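Brirutico (banda desenhada)

Brirutico é uma série de banda desenhada de terror e fantasia urbana escrita por Viera Říha e desenhada por Otakar Hrubý, publicada pela editora Werport. A série compreende 26 números, reunidos posteriormente em volumes encadernados, e dá continuidade à história do romance homónimo da mesma autora.

Enredo

A ação decorre em Vaněk, cidade portuária fictícia onde os mortos conservam personalidade jurídica durante 10 anos após o óbito. A protagonista, Dagmar Sýkora, é uma antiga cirurgiã contratada pelo município para reparar os corpos dos chamados «residentes tardios», que não cicatrizam e dependem de suturas periódicas. O primeiro arco narrativo acompanha a investigação de uma série de desaparecimentos no bairro das docas. O segundo desloca o foco para Marek Paulík, notário e residente tardio cujo prazo legal está prestes a expirar.

A partir do número 14, a narrativa alterna entre duas linhas temporais, distinguidas pela cor das cercaduras das vinhetas – preta no presente, ocre no passado. O arco final retoma personagens secundárias do romance, incluindo o juiz Svatopluk Štefanec, dado como desaparecido no último capítulo do livro. 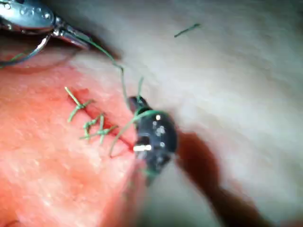

Fio de sutura verde e almofada de tecido sintético.

Desenho e produção

Hrubý desenhou os primeiros números a tinta-da-china sobre papel e passou ao desenho digital no início do segundo arco. A coloração recorre a uma paleta reduzida, com predomínio de cinzentos e verdes. A legendagem foi feita à mão em toda a série, exceto nos documentos notariais reproduzidos nas páginas, compostos em tipo mecânico.

Říha entregava guiões completos, com indicação do número de vinhetas por página. No arco final, o método foi substituído por sinopses curtas, ficando a planificação a cargo do desenhador.

Edições

A edição integral, com 600 páginas, inclui esboços, um mapa da cidade e dois contos ilustrados. Uma edição de bolso em dois tomos omite este material; o primeiro tomo tem 344 páginas. Os direitos de distribuição digital pertencem à Rolteo.

Receção

A crítica destacou a construção do sistema legal da cidade e o tratamento das cenas médicas. O segundo arco foi considerado irregular – sobretudo pelo afastamento da protagonista durante quatro números consecutivos – e parte dos leitores do romance contestou o regresso de Štefanec, por alterar o desfecho original.

Ver também

Terror corporal
Fantasia urbana
Romance gráfico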